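## Getting a church or hall ready for a concert: workshop and kitchen tips

Most of these come from setting up for visiting singers at Plirham, where the hall seats 57 on the flat and the heating makes a noise. They should work in any small venue.

**Chairs.** Turn every chair over and check the feet before you set out the rows. A missing rubber foot will squeak on a tiled floor all through a quiet song. Felt pads from the ironmonger's do the job if you cut them 2 mm smaller than the foot. Rub a candle stub on any wooden joint that creaks.

**Music stands.** If a stand sinks slowly under a heavy folder, take the shaft out, wipe it with a dry cloth and wrap one turn of plumber's tape where the collar grips. Don't oil it. Bulldog clips hold pages well but they click, so slip a bit of old bicycle inner tube over the jaws.

**Hot drinks.** Fill the urn at least an hour before the interval and switch it off once the singing starts. Descale it with citric acid, two tablespoons to a full urn, then rinse twice. Singers generally want warm water with honey and no lemon. Elisa Mazza asked for hers in a flask so she could keep it by the piano, and we now do that for everyone.

**Programmes.** Fold them with the back of a spoon for a sharp crease. A box of 1,000 sheets lasts us nearly two seasons. Keep it off the floor, as damp paper curls and jams the printer.

**Candle wax.** Let it harden, lift it with an old bank card, then iron what is left through brown paper on a low setting. 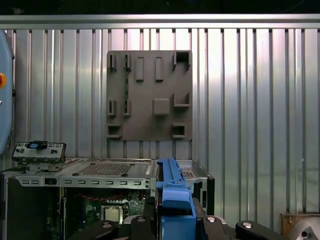 Cable clutter near the stage is worth sorting before the audience comes in. Run the leads along the wall and tape them down every pace or so, with a rubber mat over any doorway. For the small things (adaptors, spare fuses, jack plugs) we use a shelf behind the piano. A moulded plastic panel with clips and open pockets can look ready-made for hanging leads, but try it with one light lead first. Ribbed metal walls collect dust in the grooves; a dry paintbrush gets it out faster than a cloth.

**Stage blocks.** Tighten the bolts by hand, then give each a quarter turn with a spanner. We go over ours again in June.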